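Why I Want Open Days to Be More Boring

21/11/2019

I went to the open day at Gudard mostly because they promised soup. My neighbor Aksel Snorradóttir works two doors down from their building in Sevside, and she'd been telling me for weeks that I complain about automation without ever going to look at any of it. Fair enough! So I put on a clean shirt, drove the 48 miles, and signed in at the front desk behind a group of high school kids who were already eating the cookies.

I should say where I'm coming from. I worked in a hospital lab for a long stretch of my life, on the side where the little tubes come in and somebody has to move them from one holder to another holder. That was me. I've capped and uncapped more tubes than I'd like to think about, and I had a sore thumb every January when the flu samples came in. So when a company tells me it's going to teach a robot to handle vials, I don't sit there worrying about the end of the world. I sit there wondering whether it'll drop them.

The day was split into two halves. In the first half they had us in a big room with a stage and loud music, and a man in a headset talked for what felt like a week. We got a film of a robot pouring coffee. We got a robot waving (the kids waved back, I'll give it that). There was a slide with 2,222 on it in enormous numbers, and to this day I couldn't tell you what it was 2,222 of. I looked over at Aksel and she was reading the fire exit plan.

Then they broke us into groups and walked us down the hall to the simulation room, where the music stopped and things got good. A young engineer put her practice world up on the wall screen. She told us straight off that everything on it was computer-made, room and all, and that she builds her practice rounds in there before anybody goes near real glass. She didn't have a headset. She had a mug and a swivel chair, and she kept stopping the simulation to poke at something and then muttering at it. I loved her immediately.

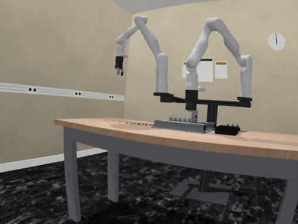
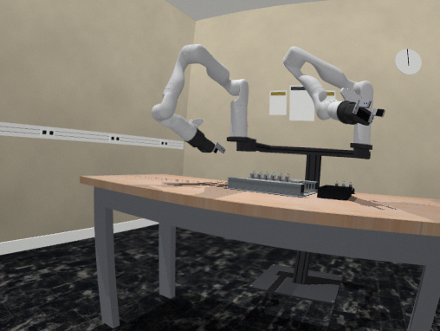 What I want to argue for is the second half of that day, and more of it. A show is built so you can't ask anything. The robot pours the coffee, the lights change, and you're supposed to clap. In the simulation room you could ask whatever you wanted, and people did, because the job on the screen was one you could get your head around: a long rack of capped vials on a wooden table, a black block with three more vials in it off to the right, and two arms on one stand to share the work. I could picture my own hands at that table. So could the kids, who'd been half asleep an hour before, and who now wanted to know why two arms and who decides which one goes first. Those are better questions than anything I heard in the big room – mine included.

And I got my own question in. I asked about dropping. She said sure, it drops them all the time, that's a big part of what the simulation is for. She'd run the same pickup 210 times the day before and she talked about the bad ones the way my old supervisor used to talk about bad batches, kind of fond and kind of fed up. A grip a hair too high and the vial tips. A grip too hard and in real life you've got glass in the rack and a very unhappy person with a dustpan. That person used to be me, so I listened to this part closely.

Now, Aksel disagrees with me on some of this, and we argued about it most of the way through the soup. Her view is that a simulated demo is a bit of a dodge. Nothing weighs anything, nothing's sticky, the light's always the same, and no vial in there ever had a label peeling off it from the cold. She's right about all that. I'd add that tubes in a real lab come in filthy variety, and half of my old job was dealing with the one that didn't fit. If Gudard wants to sell this to the Hedegaard clinic up the road (there was some loud hinting from the stage), somebody had better bring it a box of the ugly ones.

But I'd still take an engineer who shows me the unfinished thing over a stage that shows me the polished one. When the coffee robot did its pour, I learned that it could pour once, on film, on a day somebody picked. In the other room I learned what the machine finds hard, and I'd say that's what a town needs to hear if these things are coming to work in it. You can't have an opinion worth much about a trick. You can have one about a job.

I also think it's kinder to the people whose work is being talked about. The headset man said "repetitive tasks" 4 times and each time I felt a little more like a broken stapler. The engineer asked me how I used to hold a tube when I was taking the cap off. She wanted to know! I showed her with a pen and its lid, thumb braced on the side, and she wrote something down. Maybe it goes nowhere. Still, I drove home feeling like someone who'd known how to do something, and I hadn't felt that about the lab in a good while.

So here's my pitch to anyone planning one of these, and I know Plikley has theirs coming up after the holidays. Cut the stage down to ten minutes. Skip the coffee. Give us longer in the small rooms, let the people who build the stuff do the talking, and ask them to leave in the runs that go wrong. Put out chairs, too, because some of us have knees. And if you're inviting people from hospitals and labs, tell them to bring questions and maybe a few of their worst tubes (empty ones, please).

The soup was lentil and it was very good. I went back for seconds and so did the man in the headset, who is much nicer without it on. I told him most of what I've written here. He asked me to put it in an email, and I've decided to put it here first.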